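4. The picking station at Drallbridge and the people who work beside it
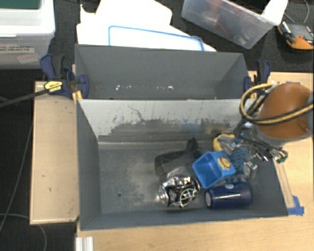
When we first visited the Drallbridge site in August, most of the people we spoke with wanted to talk about their hands before they talked about anything else. Sorting returned goods from mixed bins had been a fully manual job there for as long as anyone on the shift could remember, and it shows in how they describe the work: what is sharp, what rolls away from you, what you learn to reach for first. Granside, which runs the site, brought the picking arm into the area in stages, and the sorters were asked to carry on at the neighboring benches while it was tuned.

Figure 3 gives a sense of the kind of load involved. The items gathered toward one side of the bin share very little in shape or finish – a blue plastic container tipped open, a dark cylinder lying on its side, a crumpled can that reflects a good deal of light – and the gripper has to reach in among them.

Figure 3. Gripper at work in the front of two gray bins.

What changed for the sorters was, in their own telling, a matter of attention more than of effort. Before, a sorter emptied a bin from start to finish and knew when it was done. Now the same person looks after 2 stations, steps in when the arm gives up on an item, and spends the time between calls on labeling and paperwork. Several of the 40 people we interviewed said they were less sore at the end of a shift, and quite a few of those same people told us, a little sheepishly, that they missed the rhythm of it.

The Raju scheduling screen, which decides whose turn it is to answer a call, came up far more often than the arm did. We had seen something similar in our earlier study at Drunness – there, too, the strongest feelings were about who gets interrupted and how often – and we return to this in Section 5.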